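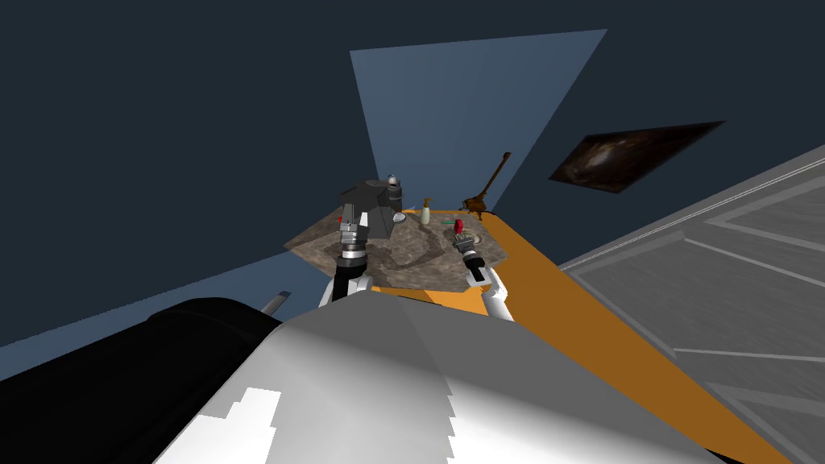

Thread last changed: April, 17:20

Floltanden Robotics Club > Simulation > Kitchen counter task

yaneth_h
The two-armed model finally loads in our kitchen world! Right gripper is over by the little red piece, left one is in front of the grey box. I'm so pleased with it. Seed is 2162 if anyone wants the same layout.

pacheco_fan
Brilliant!! Love the stone top on the orange counter. Is the red piece the target or the green one?

yaneth_h
Red first, green after. The green one is so thin that I'd like to leave it for the second round.

segundo_s
Lovely work, but I'd do green first. If the fingers can manage something that flat, the red piece will be easy -- and we only get 20 tries each at the Roder meet.

yaneth_h
Hmm, I don't agree. The new members need an early win or they'll drift off to the line followers again.

roder17
With Yaneth on this one. Can we shift the broom though? I can see the right arm catching it on a wide swing.

segundo_s
Leave the broom in! Dodging things is half the fun.

pacheco_fan
Trying seed 2559 tonight with the broom further back. Will post the log.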